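The Glove at Number 30

So I'd been living in Kallio for exactly one winter when my aunt Impi left me her apartment, her teapots, and a single black glove.

I should say right away that I'm not a tidy person. Impi was. Impi Valtonen kept a notebook for everything she owned, with a number beside each thing, and when I moved in that spring I found it in the drawer under the phone. Teapot, brown, 1003. Sugar tongs, 1051. On the very last page, underlined hard enough to rip the paper: Glove, black, 1524. Do not fold.

Well, it was folded. I'd folded it! I'd put it on the hall shelf with my own scarves and gone off to eat soup.

That night the radio came on by itself (it's an old Cundeo, it does that, I wasn't worried yet) and a man was reading out names of streets. I lay there listening. He got to ours, he read our number, 30, and then he stopped and cleared his throat like he was waiting for me to go and do something about it. So I did what anybody would do and pulled the blanket over my head.

In the morning the glove was in the bathtub. I live alone. I don't even have a cat.

I called my cousin Ilden, who inherited the summer cottage and has been unbearable ever since, and read her the page over the phone.

"Oh, that one," she said. "Did you fold it?"

"A little."

"You can't fold it a little. Put it in something with holes so it can breathe, and set it on a table where it can see the door. And talk to it. Impi always told it the news."

I asked how a glove sees a door, and she said that was a very Valtonen question and hung up.

I spent the whole afternoon clearing the big table, which had turned into a place for mail and orange peels. I wiped it down twice. I laid a pale board over it because the wood looked too good for the likes of me, and I dug a yellow-green basket out from behind the flour, the kind with little openings all over the sides. Then I told the glove the news, feeling like a complete idiot. The bakery had raised its prices. Somebody on the second floor was learning the trombone. 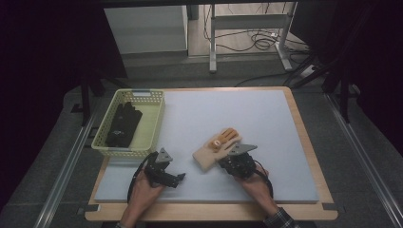
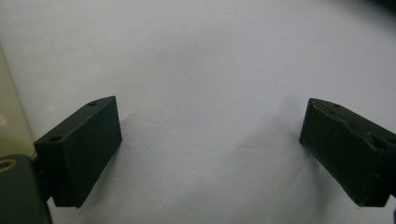 The radio came on at eleven again. Same man, same streets, same dry little voice. I sat up in bed with my knees under my chin and waited for our number, and when he got there he read it and went straight on to the next one, no pause at all. I could have kissed him.

I slept until nine. When I came out in my socks there was a teapot on the stove, the brown one, 1003, and it was warm. The notebook lay open next to it. Under the line about the glove somebody had written, in Impi's square handwriting, "Scarves also not to be folded," and I went out to the hall and hung up every single one.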